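WHY DOES DUST COME BACK?

by Areeba Satti, for the Nutville Kids Science Page

You dust the shelf. It looks great. A few days later, gray fluff again! Where does it all come from??

Okay, quick answer first. Dust isn't one thing. It's a mix of tiny bits of lots of things, all too small to see one at a time.

What's in it?

Bits of thread from your socks and your blankets. Dirt from the bottom of your shoes. Pollen from plants outside. Hair. Pet fur if you have a pet. Salt, if you live by the sea. And yes, skin. Your skin drops little flakes all day long and you never feel it. Gross? A bit. But it's totaly normal, and new skin is always growing underneath.

How does it get up on the shelf?

It floats. A speck of dust weighs so little that the air can hold it up for a long time. Every time you open a door, or jump on the bed, or just walk past, the air moves and the dust goes for a ride. At night, when everybody is still, more of it drifts down and lands.

Want to see it float? Wait for a sunny morning. Close the curtains so only a thin stripe of light gets in. Look at the stripe from the side. All those sparkly dots are dust. It was there before too, you just couldn't see it.

Why do screens get so dusty?

Two reasons. One, a shiny dark screen shows every speck, so it LOOKS worse than the table next to it. Two, static electricity. Same stuff that makes your hair stick to a balloon. Rub a screen with a dry cloth and it can pick up a little electric charge, and then dust gets pulled toward it.

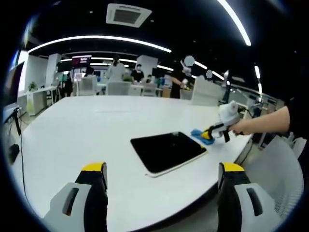 A blue cloth and a black tablet on a white table.

So what kind of cloth is best? Lots of people like microfiber. The threads are super thin, much thinner than a hair, and many are split into even thinner strands. Lots of little edges for dust to get stuck on. A feather duster can knock plenty of it back into the air, and then it lands agian somewhere else.

Try this

Get 2 pieces of clear tape and 2 index cards. Ask a grown-up to cut a hole in each card. Stick tape over each hole, so there's a sticky window. Put one card by the front door and one under your bed, sticky side up. Leave them 5 days. Then look with a magnifying glass.

Sidra Malik's class did this in February. Under the bed won, mostly fuzz! Fahad found a cat hair in his and he doesn't have a cat.

Words to know

Pollen: powder made by plants.
Static: electric charge that builds up on something.
Microfiber: cloth made of very, very thin threads.

Next time: why does bread go stale?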